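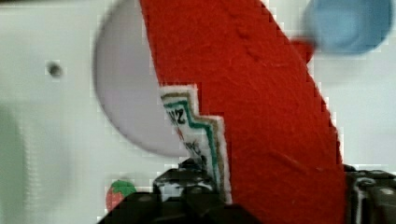 Section 3: Setting Up a Call Session in Pramen

A call session is the block of time in which your team phones voters from one list. Each session belongs to a single campaign or ballot question. You need coordinator access to create one.

Before you begin

Upload your voter list and wait for the status to change to Ready. Lists still marked Checking can be opened but not assigned. Have your script approved by whoever signs off on public statements for the campaign.

To create a session

1. Open the Sessions tab and click New.
2. Enter a name. Callers see this name when they sign in, so keep it plain, such as "School levy – Sunday evening."
3. Choose the voter list. A session can hold up to 200 voters. Longer lists are split automatically.
4. Set the start and end times. Pramen will not place calls after 9 p.m. in the voter's time zone.
5. Paste in the script and click Save.
6. Add callers by email address. Each one receives a sign-in link.

Note: A caller can be signed in to only one session at a time.

Caution: Deleting a session also deletes any notes that have not been synced. Export first.
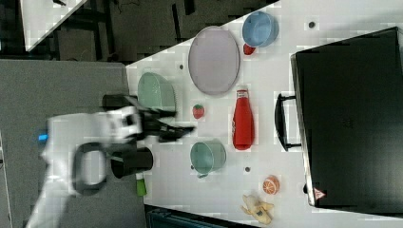
Writing the issue question

Most scripts include one question on an issue, and the answers are stored under Responses. Keep it to a single subject. A question on school meals, for instance, should ask about the meals and leave the tax rate for another call. Voters answer more readily when the wording is concrete: "a bowl and a plate of food, with fruit such as strawberries" is easier to picture over the phone than "nutrition services." Offer 3 answers at most – Support, Oppose and Undecided are the defaults.

To change the answer choices

1. Open the session and click Script.
2. Select the question and click Edit Choices.
3. Type the new wording and click Apply.

Note: Choices cannot be changed once the first call has been logged. Copy the session and edit the copy.

If a caller cannot sign in

Check the spelling of the email address, then click Resend Link. Links expire after 2 hours. If the screen shows Error 76, the session has been closed and must be reopened by a coordinator.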